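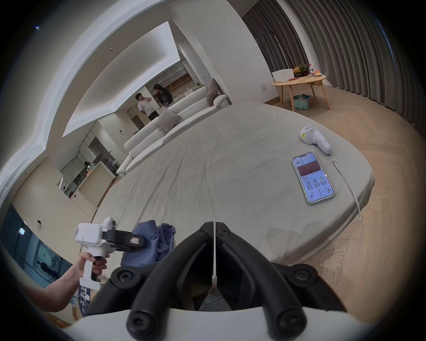
The round bed, current sheet on.

Fitted sheet for a round bed keeps wrinkling – what am I doing wrong?

We have a large round bed in the same room as the sofa, so everyone who comes in gets a good look at it. The sheet is pale grey, sold as a round one under the Grustoritz name, and it sits in creases however I pull it. On a square bed you start at a corner. I have been round this one several times looking for a corner.

It also doubles as the place where clothes get folded, and there's a faint mark towards one side of the sheet that I'd like out before September, when we have people staying. Would a smaller sheet help? Is there a way of folding the thing afterwards? At present I roll it into a ball and shut the cupboard quickly.

Posted by patus_linens

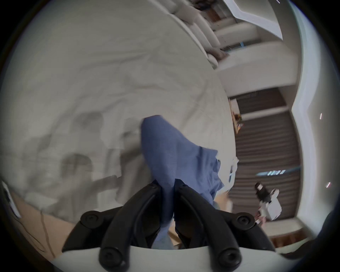 Reply from Bodlow44

Measure the mattress before you buy anything. Straight across the middle, then again at right angles, then the depth. Mine was sold as one size and came out 26 mm wider one way than the other, so it's a round bed in the sense that a potato is round.

To put the sheet on, treat it as a clock. Hook the elastic under at twelve, go straight across to six, then three, then nine, and only then do the bits between. If you work your way round from one side, all the slack arrives at the end and stays there. Smooth from the middle outwards with a flat hand.

For the mark, try cool water and a little washing-up liquid on a white cloth. Dab it and leave the scrubbing alone. Skip the tumble dryer until you're sure it has gone.

As for folding: in half, in half again, tuck the elastic edge inwards and roll it from the point. You get a sort of croissant – it does at least stay on the shelf.

Reply from keskinen_67

Do your folding on a table. Shirts left lying on a bed go back to being a heap, in my experience, and then so does the sheet.

Reply from duvetdodger810

Get a square bed.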